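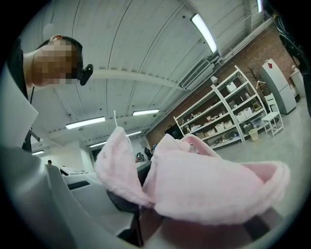

Soft goods, week two

Cloth is still our worst category. With a rigid part I can replay a demonstration and tell within a minute whether the grasp was any good. With pink plush, the same two jaw positions give a different drape every time, and the policy has to learn from the drape.

We record with a pair of hand-held grippers, no arm attached. Each one has a marker cube on it for pose. Target for this set is 200 demonstrations; we have 71 I would keep. Most rejects are my fault - I turn my wrist to get a better look at the fabric and the marker faces leave view.
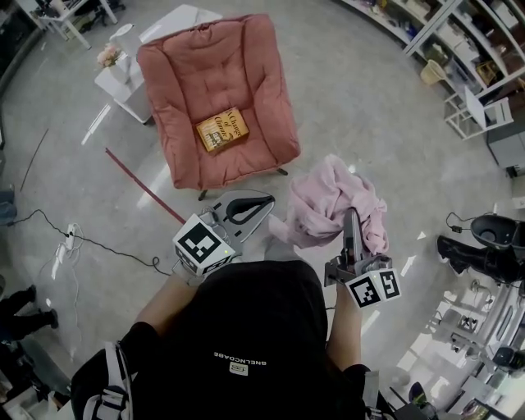 Dragica wants slower lifts. I tried 12 at her speed and the trajectories are cleaner, but the pinch point still wanders when the cloth is bunched. Lumturie is rewriting the filter to flag jaw closure separately from lift, so a bad pinch can be cut without losing the approach.

Next is the same set with the left hand leading.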